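Skendholm says its two-armed simulated robot can now be set up in 40 minutes. Maybe. The living room it works in is software.
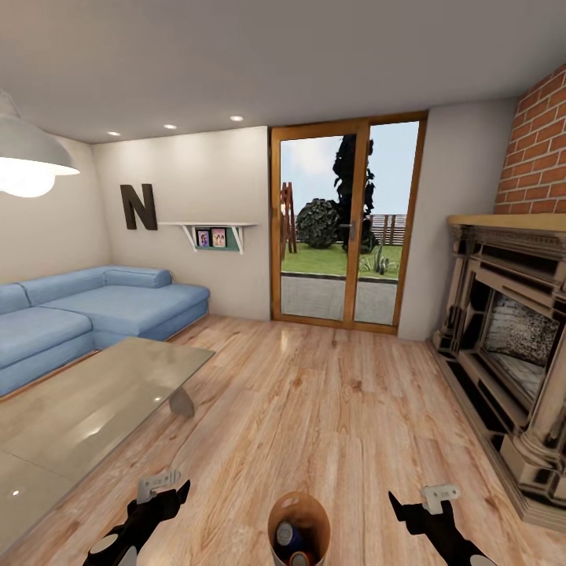 The test room, with both grippers on show.

Waltraud Pfeiffer, who maintains the cell, resets the arms every 200 runs.
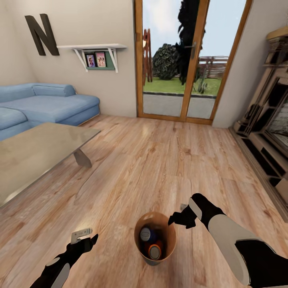
Does a simulated arm need upkeep?
Its joint limits and grip settings drift from the real machine's and must be corrected.

Rival Fandham doubts the figure,
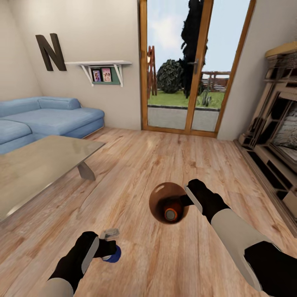

and wants to see the setup logs. Skendholm has released 2 pages of them, 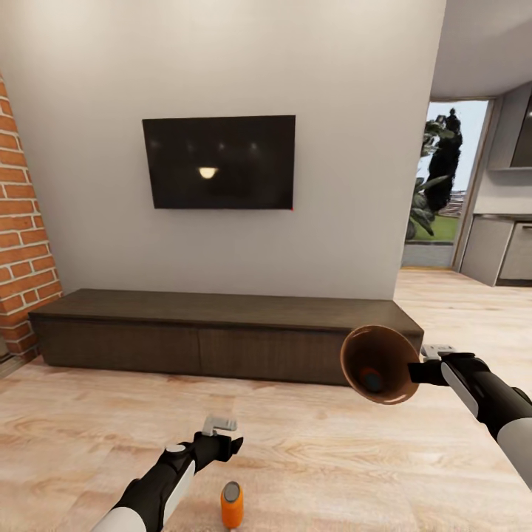 neither covering gripper alignment.

Contact the newsdesk | © Bellis | Back to top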